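Module 5: Working rules for two-arm teleoperated cells
Course handout, Bilik teaching laboratory
Prepared by Magdy Ghoneim

5.1 Scope

These notes cover the bench cells used in the practical sessions, in which two small arms share one table. They do not cover the Henríquez palletising cell on the ground floor, which is fenced and has its own induction. Students who have already passed the Workero safety test still have to sign the bench sheet before March.

The rules below are house rules. Where a published standard asks for more, the standard applies. The general requirements for industrial robots and the guidance on collaborative operation were covered in Module 2, and the terms used here (operating space, restricted space, protective stop) have the same meaning as in those notes.

5.2 The shared volume

Each arm has its own reach, and the two reaches overlap over the middle of the table. The overlap is treated as a shared volume. Three conditions hold inside it.

a) Only one gripper enters the shared volume at a time unless the task sheet states that the task is bimanual.
b) The arm that is not working is parked on its own side, with the gripper clear of all objects.
c) Tool speed is limited to the lower setting on the Drirnar controller. The limit is set before the session and is not changed while the arms are powered.

For bimanual tasks, condition (b) is replaced by a written description of what each arm does and in which order. A description that says only "both arms move the object" will be returned.

5.3 Layout of objects

Objects are placed with the arms stopped. The person placing them says "hands in" on reaching over the table and "hands out" on stepping back, and the operator repeats both calls. Motion is not enabled between the two.

Tall objects go in the centre, low ones to the sides. The usual error is to put a low object directly behind a tall one, where the operator cannot see it and the wrist has to pass over the tall object to reach it. If the task needs such a placement, plan the approach from above and check the clearance by jogging the arm before recording anything.

Stacked or tiered objects need separate treatment. The gripper must descend from above the highest point of the stack, and lateral moves below that height are made only on the outer side. Items on the lower tiers are approached from the front. Record the height of the top tier on the task sheet, to the nearest 5 mm.

The target area (tray, plate, marked square) is left clear at the start of each run. It should lie within reach of the arm that will do the placing – a handover between arms adds a step that must be declared under 5.2.

5.4 Cables

Wrist cables are the part of the cell most often damaged. Leave enough slack for the full rotation of the wrist, but not so much that a loop can drop on to an object or pass between the fingers. Check each loop at both ends of the joint range. Cable ties are fitted at the links and never across a joint.

5.5 Worked layout

The layout in Figure 5.1 is a serving task, with items to be moved from a stand to a tray. Read it against 5.3 before the session and note where the tall object stands, which arm has the tray within reach, and how the wrist cables run. Then write out the order of moves you would submit under 5.2.
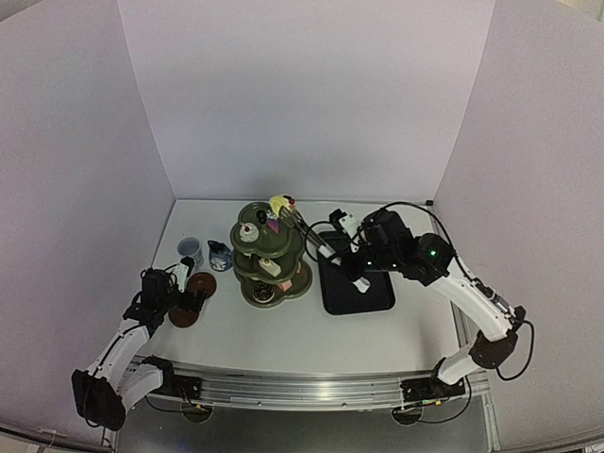

Figure 5.1. Two-arm cell with a three-tiered stand at the centre of the table and a black tray under the right gripper.

Points for the written plan:

State which item is taken first. Working from the top tier down keeps the later approaches open.
Give a position for the left arm during every move of the right arm. "Idle" is not a position.
State the release height above the tray. Dropping an item is recorded as a fault even if it lands correctly.
Name the condition under which the run is abandoned. Movement of the stand itself is the minimum.

5.6 Stopping and recording

Either person may stop the cell at any time and need not give a reason first. After a protective stop the arms are moved clear by hand or by jogging, the objects are reset, and the run is started again from the beginning. Runs are not resumed part-way.

Every stop goes in the log with the run number, the arm concerned and a short cause. Last year's log held 37 stops, and the entries with no cause given could not be used in the review. Leave the cause blank only if it is still under investigation, and write that in the margin.

Reading for the next session: Module 6, sections 6.1 to 6.3. Bring the completed task sheet.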